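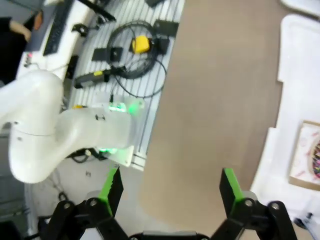
4.2 Gating the Approach Planner on Wrist-Camera Views

Figure 3. View from the wrist camera with the gripper open. A cardboard sheet and a foam packing insert lie beyond the fingers; the second arm is at left.

The approach planner in Tolura takes its occupancy estimate from the wrist camera alone. Two conditions made this hard in our cell. First, the fingers and their links are always in view, and a naive segmentation marks them as obstacles at very short range. We remove them with a mask rendered from the joint state of the gripper. The mask is recomputed whenever the opening changes by more than 2 mm, and it is dilated by 5 pixels to absorb calibration error.

Second, large flat items hide much of the workspace. In Figure 3 the cardboard fills much of the right half of the view, and its plain surface gives the stereo matcher little to work with. Early builds treated such regions as free space. The current build labels them unknown — the planner may pass over them but may not descend into them until a second view has been fused.

The other arm needs separate handling. Its pose is known from its own encoders, so we insert it into the map as a swept volume and discard any image evidence that falls inside. Cables are not modeled. A coiled cable such as the one on the slotted plate is kept as a static height field, padded by 26 mm, and replanning is triggered if the field changes between views.

The gate itself is a small state machine, written by Ardalan Amini as a plug-in to the Clorkus scheduler. It holds the arm at standoff until the unknown fraction inside the target column drops below a set threshold, or until 40 planning cycles have passed. In the latter case the target is returned to the queue with a lower priority. Threshold selection is treated in Section 4.3.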